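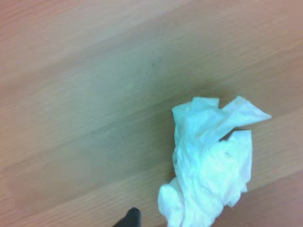 Used tissues left on tables to cost Tillesthorpe library its paper supply, staff warn

8 December 2024

24 shares
2 comments

Crumpled tissues and bits of paper towel left behind on the reading room tables at the Namard Library in Tillesthorpe. Every evening now, staff say, and worse since the cold weather came in. If it doesn't let up by the new year the free boxes go.

The library put the boxes out last winter, after complaints about coughing and sniffing in the quiet section. People used them. People liked them. What people have not done, according to a notice taped up by the front desk, is walk the used ones over to a trash can.

"We are not upset about colds, everyone gets colds," a member of the desk staff said. "We are upset about picking up someone else's tissue at closing time with our bare hands."

The reading room has long wood tables, put in when the Khan Street side of the building was redone in April. Pale tops, clear finish. Nice to work at, and popular with students from the high school, who come in straight after the bell and stay til closing. Staff say the tops mark easily. A damp tissue left overnight can leave a dull patch in the finish, and a wet paper towel is worse. Two of the tables nearest the windows already need another coat.

Paper towels are a separate headache. Those are supposed to stay in the restrooms. They travel anyway, mostly to mop up spilled drinks, then get scrunched up and left sitting where the spill was. Drinks with lids are allowed in the reading room, drinks without lids are not. That rule hasn't changed.

Cleaning at the library is done by a contractor, Vaton, which comes in before opening and does floors, restrooms and trash cans. Tabletops are wiped but the contract does not cover clearing them first. Anything left out has to be picked up by library staff the night before, otherwise the cleaners go around it. A request to add table clearing was priced and turned down over the summer, the library said. No figure was given.

So, what's changing. Starting now:

A small lidded trash can at the end of each row of tables, instead of the one big one by the door. The lids work with a foot pedal.

Tissue boxes moved off the tables and onto the shelf by the printers. Staff figure that if people have to get up for a tissue they may pass a trash can on the way back.

Hand sanitizer next to the boxes. Spray and cloths for tables at the desk, ask for them. Please don't use the restroom hand soap on the wood, it leaves a film.

A last call 10 minutes before closing, asking everyone to check the table in front of them and the floor under the chair. The announcement used to be about checking out books only.

The tissues come out of the same supply budget as printer paper and pencils. The library gets through about 1000 sheets in a busy week. It says it would be sorry to stop buying them, and that anyone with a bad cold is welcome to bring their own pack whatever gets decided.

Reaction in the reading room was mixed. One regular, working through a stack of tax forms, said the tables were "a mess by four o'clock" and that she wipes hers down before she sits. A student a few seats down said he hadn't noticed. Another visitor wanted to know why the boxes couldn't stay put and the trash cans just be bigger.

The childrens room is not affected. Boxes stay on the low tables there, and parents have been pretty good about it, staff said. Same goes for the craft corner, where paper towels are handed out for glue and paint and collected again at the end of the session.

Staff will look at how the tables are doing over the next few weeks and post a decision on the board by the entrance. Comments can be left at the desk or dropped in the box by the returns slot. Comments only please, the box was emptied last week and there were tissues in that too.

The Namard Library keeps its normal winter hours through the holidays, apart from the public holidays themselves. The Khan Street entrance has the ramp.

Share this story
100 likes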